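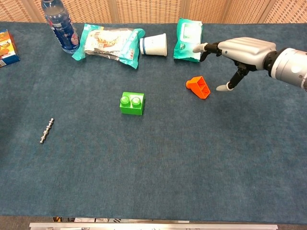
**Unit 4 / Household Waste and Recycling**

## Plastics: sorting, selling and what gets left behind

Reading for Friday: the Bepari chapter on sorting plants, plus the Sosthorpe case notes. Bring the worksheet from last week.

Most towns collect plastic by the type of item. Bottles and tubs go in the bin, and everything else is up to the resident. Sorting plants work by resin, and the two systems don't match well. A solid-colored plastic object, such as a hollow orange piece with compartments, may be made of the same material as a tub, yet few collection lists mention anything like it.

### Resin types to know

- **PET** — drink bottles, clear food trays. Sinks in water.
- **HDPE** — milk jugs, detergent bottles. Floats.
- **PP** — yogurt tubs, bottle caps, many household goods. Floats.
- **PS** — foam cups, rigid cutlery. Rarely collected.

The number inside the triangle tells you the resin. It does not tell you that the item is accepted locally. Students mix these up on the exam every year.

### Why color matters

Clear and white plastic sells for more than colored plastic. Clear flake can be dyed any color later. Orange, red or black flake can only become something as dark or darker, so it goes into pipe, pallets and plant pots. Black plastic has a further problem: many optical sorters can't read items colored with carbon black, and they end up in the reject pile.

### The Sosthorpe case

Sosthorpe is a town of 4,000 households. Before the change, residents sorted plastic into two bins by item type. The town then moved to a single mixed bin and sent the load to the Amport plant for sorting.

Points to take from the case notes:

1. In the first year, 3,000 households used the new bin regularly.
2. Collected weight went up. So did contamination, mostly food residue and plastic bags.
3. Amport rejected any load with more than 20 percent contamination. Rejected loads went to landfill and the town paid for the haul both ways.
4. The contract set one price for all colors, so the town had no reason to ask for clear plastic to be kept apart.

Huia Hapeta, who wrote up the case, argues that the contract did more damage than the bin. Read her last section with point 4 in mind. We'll spend the second half of class on it.

### Terms

**Bale** — sorted plastic pressed and strapped for sale.
**Flake** — plastic washed and cut into small chips.
**Residual** — whatever is left after sorting.

### For next time

Write one page on this question: should a town be paid by weight or by quality of material? Use at least two facts from the Sosthorpe notes. Late pages lose one grade step.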